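Dundberg Aquarium
Frequently Asked Questions

Most questions that come in by phone are answered on this page. If yours isn't, call the front desk between 9 a.m. and 4 p.m. and ask for visitor services.

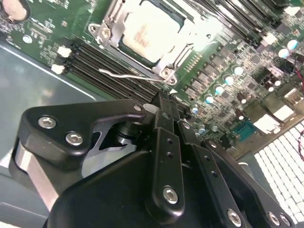 Tickets and Hours

When are you open?
Doors open at 9:30 a.m. and the last entry is at 4:30 p.m. The galleries close at 5:30 p.m. We close for the first part of January every year for tank maintenance. The exact closing dates are posted at the entrance and on the home page starting in November.

Do I need to book ahead?
Not for general admission. Groups of 20 or more need a reservation so we can stagger entry. School groups of any size should book through the education office.

Can I leave and come back the same day?
Yes. Get your hand stamped at the exit and keep your ticket. Staff may ask for both.

Do you offer memberships?
Yes, individual and household. A membership is good for a year from the day you buy it and includes the behind-the-scenes walk once per year. Memberships can't be used for evening rentals or camps.

Getting Here

Is there parking?
The lot on the river side has 275 spaces and is free for visitors. It fills by late morning in summer. When it's full, use the city garage two blocks north and bring your stub in for a discount at the ticket window.

Is the building accessible?
All public floors can be reached by elevator. Wheelchairs are free to borrow at coat check, first come, first served. The ramp in Kerer Hall is steeper than the others, and there is a level route past the gift shop if you prefer it.

Are strollers allowed?
Yes, everywhere except the overhead walkway above the river tank. There is stroller parking at the foot of the stairs.

The Animals

Where is Kong?
Kong, our alligator gar, lives in the river tank in Kerer Hall. He tends to rest under the log on the left side in the morning. If you don't see him, try again after the midday feeding.

Can we watch a feeding?
Feedings are open to everyone with a ticket. The river tank is fed at noon and the tide pool at 2 p.m. Times can change if an animal is being treated — check the board in the lobby when you arrive.

May I tap on the glass?
Please don't. Flash photography is also off limits in the jellyfish room and in the nocturnal gallery.

Will you take a pet fish or turtle I can't keep?
No. We can't quarantine animals from private homes. The front desk has a list of rescue groups in the area. Please do not release pets into the river.

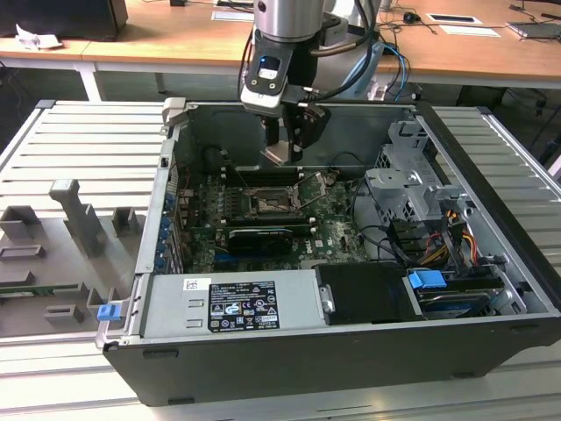 Behind the Scenes

What does the behind-the-scenes walk include?
The walk covers the pump room, the food kitchen, the quarantine area and the control room, in that order, and takes just under an hour. Nanna Ingvarsson, our life support manager, leads most of them. She explains how the sand filters work and how water temperature and oxygen are logged through the night. The control room runs on ordinary desktop computers, and you'd be surprised how much dirt gets inside one. The green board in an open tower like the Dell on its side here can be dusty all over, so in our control room the cases get opened and cleaned on the same schedule as the air filters. The walk is limited to six people and isn't suitable for children under eight. Wear closed shoes, as the floors are often wet.

Can I rent the building for an event?
Kerer Hall is available after 6:30 p.m. for up to 200 guests standing, fewer if you want tables. Amplified music has to stay below the level set by the animal care staff. Contact Brock Kowalchuk in the events office for open evenings and rates.

Food and Facilities

Can we bring lunch?
Yes. Packed lunches can be eaten at the tables on the terrace or in the lower lobby. Food and drinks other than water aren't allowed in the galleries.

Is there a lost and found?
At coat check. Items are kept for a month. Eyeglasses and water bottles make up most of what's there, so be ready to describe yours.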